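Home Forums Lessons Instruments Members Log in
Search the forum... Go

Filed under: Adult Learners > Strings > Practice and Exams

Thread: Changing teacher before grade 5, good or bad idea?

sofia_prata
I play the cello for three years, always with the same teacher in Tardale. She is kind and I learned a lot from her, but since the winter we do only the exam pieces and nothing else. My exam is in June. A friend from the orchestra in Horinwood recommended me another teacher, who works more on the bow arm, and I had one trial lesson. I liked it very much. My question is if I should change now or wait until after the exam. I don't want to be rude to my teacher, and I also don't want to lose the pieces I already know.

Please excuse my English, I write slowly and I check the words — but I may miss some.

tenorclef
Wait. A new teacher will want to change your bow hold in the first lesson and you will sound worse for two months. I did it before my grade 5 and got a pass with very little to spare.

Lwazi Cele
I disagree with tenorclef. If the bow arm is the problem then the exam pieces suffer from it as well. What did the new teacher say about your arm exactly?

sofia_prata
She said I lift the right shoulder when I go to the lower strings, and that my thumb is too straight. She gave me open strings with a metronome at 89, which is a strange number, but she says I must not choose a comfortable one. I do it in the morning before work. My neighbour has not complained yet.
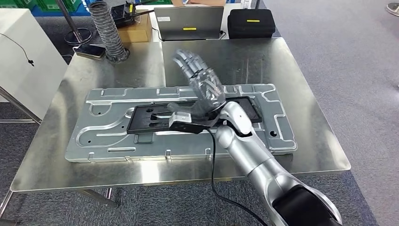
For the shoulder I feel a difference already, mostly on the C string. For the thumb I feel nothing, only that it is tired. My present teacher never mentioned the thumb, so now I don't know whom to believe.

tenorclef
A tired thumb means you are squeezing. I would not follow that advice without someone watching you every week. One trial lesson is not enough to start again from zero.

Lwazi Cele
Nobody said from zero. Sofia, could you ask your present teacher to spend ten minutes of each lesson on the shoulder? I teach violin to beginners and I would be glad if a pupil asked me this. Most of us go on with the pieces when the pupil doesn't say anything.

dunano_strings
We have the same discussion every spring in our group in Dunano. Check the money too. My old teacher wanted the whole term paid when I left, and the exam entry was already made in her name. Read what you signed.

sofia_prata
Thank you, I did not think of the entry. I looked now and the term is paid until the exam, so I would pay twice.

siddiqui_bow
Then stay, and take the other one in the summer. By the way, does anybody still have the Siddiqui book of shifting studies? My copy has lost the last pages.

tenorclef
Please open a new thread for the book.

Lwazi Cele
I still think waiting only out of politeness is a poor reason. The money is a better one.

sofia_prata
I will talk to her on Monday after the lesson and ask for the ten minutes. If she says no, I will write here again — probably with more questions about the thumb.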